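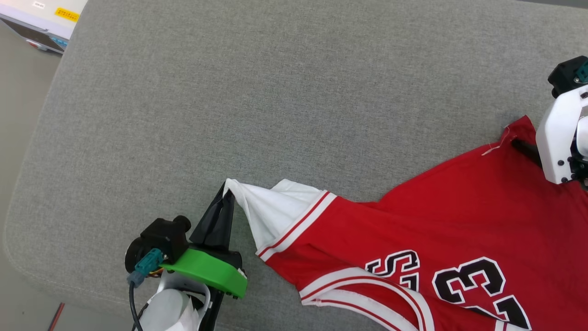 Both arms on a jersey, fabric-covered work surface. One gripper is at the sleeve.

Review: Larnus two-arm bench package, second-hand garment line
Imad Haddad, Plalcombe

We costed the Larnus against a Premuver cell before the May budget round. Quoted price covers 2 arms, grippers and camera modules. It does not cover the work surface, guarding or freight, so get those itemised.

Tapered fingers suit sleeve tips and hems. Over 50 jerseys the grippers missed the first pinch on 33, mostly on heavy collar trim - a poor figure, and it improved only after we retaught the approach angle. Lettering and numerals stiffen the cloth and folds there need a slower program. Allow labour for that.

Cabling is the weak point. Connectors at the camera modules are exposed, and I would budget a spare set per arm. Sulastri Kusuma priced sleeving separately and it was minor.

Programming took 143 hours to a usable fold. The supplier's estimate was well under that. The manual is organised by part number and has no index.

Fair value for a pilot. For a full line I would lease first and hold the capital over to the next financial year.

Reviewed 2019-01-31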